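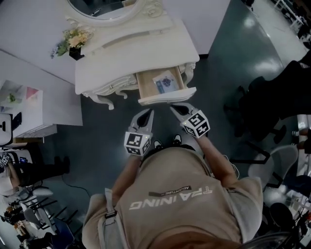

The return of the repair shop

Hovbridge had 13 furniture repair shops when its rail depot was still open. By last winter it had three, and two of those took only antiques. Then Skotach opened in a former bakery on the main street, and the waiting list reached into June before the sign was up.

Most of what comes through the door is ordinary. Kitchen chairs with a loose leg, dressers with drawers that stick, a bookcase that came apart in a move. The oldest piece on the books is a pine blanket chest with 1859 cut into the lid. The owner wanted only the hinges fixed.

Prices are posted by the door. A chair joint is reglued for less than a new chair costs at the discount store on the highway, though you may wait five weeks to get it back. Upholstery is sent across the river to Nakajima, a two-room business that also does boat cushions.

Not everything can be saved. Particleboard that has swollen around its screws will rarely hold a new one, and the shop turns that work away at the counter. Asen, the hardware store next door, now stocks hide glue and cut dowels again after dropping both years ago.

Skotach will add an evening class in drawer repair this summer. Students bring their own drawer.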